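Looking After Books at Home

Guidance from the Balness Reading Rooms

Historical novels and other long paperbacks are among the titles most often brought to our repair desk. Most of the damage seen there could have been avoided with simple care in the home.

Shelving

Books should stand upright, supported on both sides, with enough room for a hand to grip the middle of the spine. Pulling at the top edge tears the cover. Very large volumes may be laid flat, no more than six high – heavier piles distort the boards.

Keep shelves away from radiators and outside walls. A gap of 10 cm behind the books allows air to move.

Opening a new paperback

Thick paperbacks, such as the Hirkport edition of the Grilau sagas, which runs to 1014 pages, should be eased open before reading. Stand the book on its spine and lower a few pages at a time from the front and the back in turn, pressing gently along the fold.

Damp pages

Place plain kitchen paper between every 30 pages or so and stand the book on end in a cool room. Change the paper each morning. Hairdryers and ovens must not be used.

Reading at the table

Wipe the table and dry it fully before setting a book down. Food and drink should be kept at arm's length, and hands washed before returning to the page.

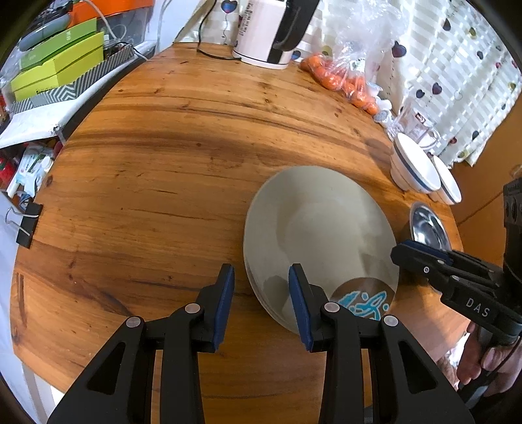

Montecinos writes that a tea towel folded under a heavy novel stops the lower corners from rubbing, and asks whether the same cloth may be used to dust the covers. A separate, dry cloth is advised. Dust from the spine outwards, holding the book firmly closed.

Loose pages should be kept in an envelope with the book until it can be repaired. Sticky tape yellows with age and should not be used.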